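FOR IMMEDIATE RELEASE
August 2024

Sornbridge Students Teach a Pair of Robot Arms to Sort the Tool Bin

SORNBRIDGE -- The Sornbridge Student Robotics Club is pleased to share the news that its newest team project, known to everyone in the club as Ovance, has been accepted into the open class of the Zadgate Student Automation Challenge. It is the first time the club has entered with a two-armed project, and the members could hardly be happier (or busier!) as they get ready for it.

The idea goes back to March, when the students were asked to pick a chore from their own workshop that a machine might someday take over. They talked about sweeping, they talked about winding up extension cords, and in the end they settled on the wrenches. Anyone who has ever gone digging for a 13 and come up with a 12 will understand why. Wrenches look a great deal alike, they slide over one another, and polished chrome throws the overhead light right back at the camera, so the job asks a lot of a young team's programming.
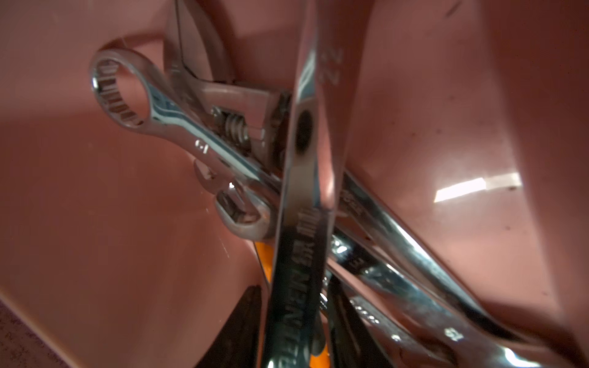
How the Challenge Works

Each team starts with mixed hand tools heaped together in a plastic bin. The arms must lift out one tool at a time and set it down on the work surface without dropping it, and a team earns extra credit when the tool comes to rest where the students said it would. Every team is given 50 minutes at the table, including setup, and the top score is 400 points.

The Ovance team has split itself in 2, with one group looking after the left arm and the other looking after the right. The groups trade places every few weeks so that every student learns both sides of the work -- the wiring and mounting as well as the code. New members begin by guiding the arms through a pickup by hand, and many of them say it is the part they like best.

Practice has been going on all summer in the club's room at the Sutcliffe Building, where other odds and ends are left on the table along with the tools so that the software gets used to a workspace that looks lived in.
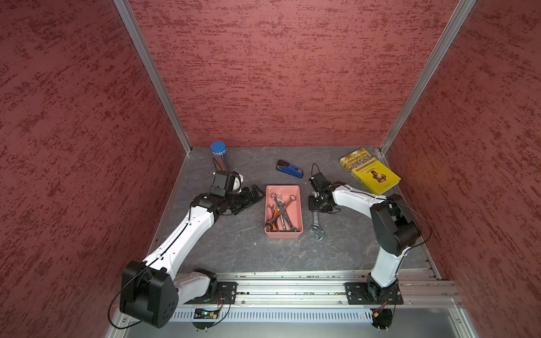 The Ovance work area, with both arms at the tool tray and an adjustable wrench on the table beside it.

Come and See Us

Families, neighbors and prospective members are warmly invited to stop by the Sutcliffe Building during the club's open practice hours and watch the team at work. Students entering grades nine through twelve may join at any point in the school year, and no experience with robots or programming is needed. Sign-up forms are available at the front desk.

Media contact: Sornbridge Student Robotics Club, Sutcliffe Building, Sornbridge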